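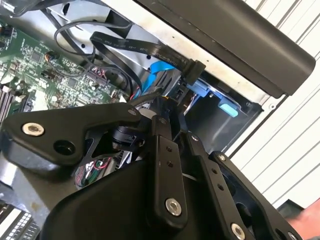

According to Yuxi Jiang, the first question from every visitor is whether the arm will break the computer, and the second is how much it cost.

Both questions will get a long answer in November, when the Sancombe shared workshop opens its doors for the first public showing of Skastero, a robot arm built by members to help take old desktop computers apart. The announcement was made today, October 18, 2021, together with the release of the build notes.

Skastero started at a kitchen table in Flostimmont. Yuxi Jiang wanted an arm that could do small, boring work inside a computer case, and that a person with normal tools could make and repair at home. After the second version the table became too small and the work moved to Sancombe, where there is a drill press and a better bench.

The gripper is black, with linkage plates held by hex-socket bolts. The members chose bolts everywhere they could, so that a bent plate can be changed in the evening and the arm can work again the next day. "In the beginning we glued some parts, and I do not recommend this," said Yuxi Jiang. "We lost one full week for a joint which needed only a new washer."

Present work is done inside an open desktop case. For a robot this is a difficult place. Cables go over the motherboard in loops, a flat cable runs beside them on its way to a drive, and the space near the drive bay is narrow. The light blue plastic latches in the bay are the next practice target. The group would like the arm to press a latch and hold it while a person slides out the drive.

A fully automatic machine is not the goal at this moment. A member works next to the arm in each session and has the stop button within reach. Memory and drives that still function will be put in computers for local families, and the rest will go to recycling.

The total cost of parts until now is 427 dollars. This amount includes the motors and the controller, but it does not include two motors which were destroyed during the testing of the shoulder joint. The control program is named Kawaguchi. It was written by the members and can be copied without payment.

The build notes have 16 chapters. Chapter 6, on the wiring of the wrist, is still a draft, and corrections from readers are very welcome. Drawings for the plates are given in full size and can be printed at home, but please check the scale before drilling.

At the showing, visitors may try the arm on a practice case with no power connected. Children can take part together with an adult. Entrance is free and it is not necessary to register. Persons who have an old desktop computer to give away may bring it, if possible without the monitor, because the storage room is small.

Contact for press and for build questions: Yuxi Jiang, Skastero project, Sancombe shared workshop.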